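To: the Mendoza supporters' list
Subject: Re: Are we really going to run it forty times a game?

Evening all,

I've been meaning to reply to this thread since Tuesday's lot of messages piled up and I finally have a cup of tea and a quiet house, so here goes. Apologies in advance for the length (those of you who've been on the list a while will be used to it by now).

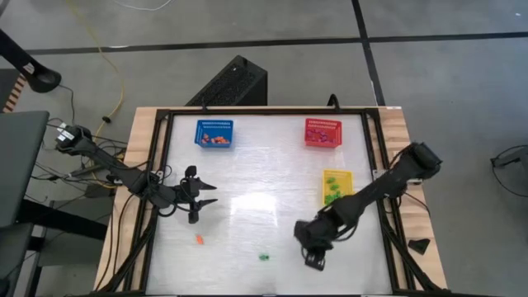

Posted by Widad Masri to the list, April 17, 2021

Ramesh Mittal wrote:

> I'm sorry but I can't watch another season of handing the ball
> to Gelta on first down, handing it to him again on second down
> and then looking surprised when it's third and seven. Every
> defence in the league knows what's coming. We've got a
> quarterback with a decent arm and we use him as a postman.
>
> Yes, the line is good. Yes, Gelta broke 200 yards against
> Ellow. That was one afternoon, in the mud, against a side with
> half its front seven out. It isn't a plan.
>
> Am I the only one who thinks this?
>
> Ramesh

No Ramesh, you're not the only one, my brother has been saying it down the phone to me all winter! But I think you're both wrong, and I'm going to have a go at explaining why.

First of all, that Ellow game. I was there, in the low stand behind the away bench, and my boots have never been the same. You say half their front seven was out and I'd say it was two starters, and one of those came back on after the break. What I remember is the left side of our line just leaning on people. By the fourth quarter their tackles were getting up slowly after every single snap, hands on hips, and that was when Gelta started going for ten and twelve at a time. The first half he had hardly anything! If we'd given up on it at the interval and started chucking it about, we'd have lost, in that wind, I'm sure of it.

The other thing is that people forget what we looked like when we did throw it. Cast your minds back to September of the season before. Tastuvon had just come in as quarterback, everybody was very excited, and the coaches had him dropping back on nearly every play. He's a lovely player to watch and I won't hear a word against him, but he was getting flattened. He held the ball too long, the backs weren't picking up the blitz, and by the end of the month he was throwing off his back foot to nobody in particular. I had to look through my fingers for most of it.

Now he gets to fake the handoff and the linebackers bite, every time, because they have to. That long touchdown down the right side in the last home game only happened because both safeties had come up to stop Gelta. The receiver could have walked it in. So when you say we use our quarterback as a postman, well, I'd rather have a postman who's still in one piece by the play-offs.
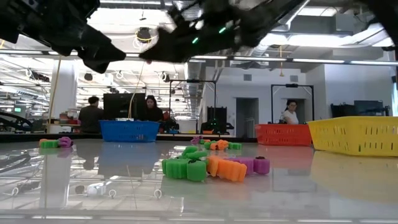 Where I do agree with you is first down. It is predictable, and it drives me round the bend as well. We line up heavy, two tight ends, everybody in the ground knows it's going off left tackle, and we gain two yards. Would it kill us to throw a little screen there now and then? Or the quick slant, which Tastuvon throws better than anything else in his locker. I'd still want the same number of carries, I'd just shuffle them about a bit so that the defence has to think.

I also worry about Gelta's legs, if I'm being fair to your side of it. He was limping in the tunnel after the semi-final and the club said it was a knock, but the club says everything is a knock. He's not a young man any more for a running back. The lad behind him looked quick in the one series he got, though he put the ball on the floor straight away, poor thing, and didn't get another go. I'd like to see him given some work early in the season when it doesn't matter quite so much. Hold on to it with two hands and he'll be fine.

What I wouldn't do is spend the money on another receiver, which somebody further up the thread was asking for (sorry, I've lost track of who). Get a guard. The right side of that line was held together with tape by the end, and if the old boy at right guard does retire we've got no one behind him.

By the way, does anyone have the whole of the Ellow game recorded? Mine stops at the two-minute warning, just when it was getting good, and the highlights they put up leave out the goal-line stand completely. I'd happily swap it for the cup tie, which I've got all of, including the rain delay.

And Ramesh, I've still got your flask from the coach trip. I'll bring it to the first home game, and you can shout at me about third and seven in person.

Widad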